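3.2 Method

Sound insulation was measured between two adjoining study rooms on the first floor of the Begay building. The partition is a single-stud wall with plasterboard on both faces. Flor Sánchez took the readings in the source room and Zoila Nina those in the receiving room. All measurements were made on a Sunday in March, when the ventilation was off and the corridor was closed.

The loudspeaker was placed in a corner of the source room, facing away from the partition. Levels were recorded in third-octave bands at fixed microphone positions, each averaged over 20 seconds. Background noise was recorded before and after each set. Where the margin above background was too small, the correction in Appendix B was applied.

3.3 Results

The level difference was lowest in the bands below 125 Hz and rose steadily up to 1 kHz. A dip appears near 2.5 kHz, which we attribute to coincidence in the plasterboard. The weighted result was 35 dB. This is lower than the figure we calculated from the drawings - the gap is largest in the mid bands, where leakage at the skirting would be expected to show.

Sealing the skirting joint with tape improved the mid bands but left the low bands unchanged. The door seals were not tested.

3.4 Sources of error

Reverberation time in the receiving room was taken with an impulse source, and the decays were short of 60 dB in every band. Values were therefore extrapolated from the first 20 dB of decay.

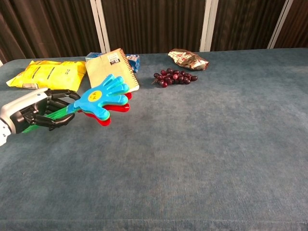

The lowest two bands gave uneven decay curves and should be treated with caution.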